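Paper letters, loud and proud

The best thing I saw all summer was a row of cut-out letters strung over the counter of a tea room in Poltbridge. They spelled SCONES, the second S was slightly drunk, and I wanted to eat everything in the building.

Hand-cut lettering is having a lovely moment. Shops in Kekbridge use it for window displays, schools never stopped using it, and at the Anham street fair in August the stalls had 164 paper letters between them (the organisers kept a tally for the prize). It's cheap, it's quick and it makes a plain wall look as if someone cares.

Go for colours that argue a bit - sky blue next to pink, orange beside lavender - and leave a white outline round each letter so it stands clear of a dark cloth.

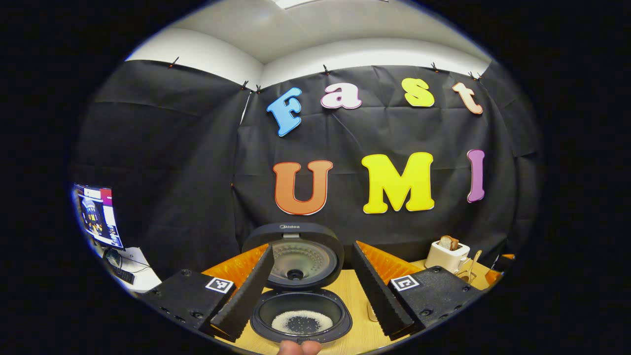

Getting the spacing right

Forget the ruler. Lay the whole word on the floor, stand on a chair and squint. Round letters want to sit closer together than straight ones, and a capital A next to a V needs a real shove. I tilt one letter in every word, usually the first, and the rest seem to relax!

Keep your offcuts too. Mine live in an old Weidemann biscuit tin, and they've become full stops, bunting and one very odd birthday crown.
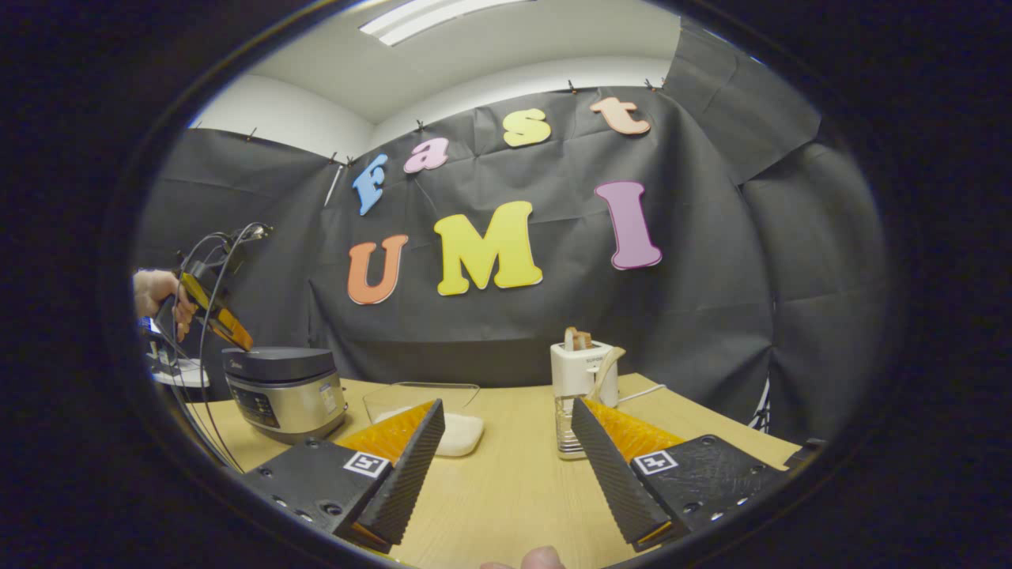

Words by the crafts editor
Jun 2, 2019If you're starting from nothing, buy thick sugar paper and a decent pair of scissors, and cut your first alphabet big. Small letters are fiddly and they curl. Draw each one as a fat block, round off the corners, then glue it to white paper and cut again a finger's width out. Store the finished set flat, between sheets of card, and it will do you for years of parties.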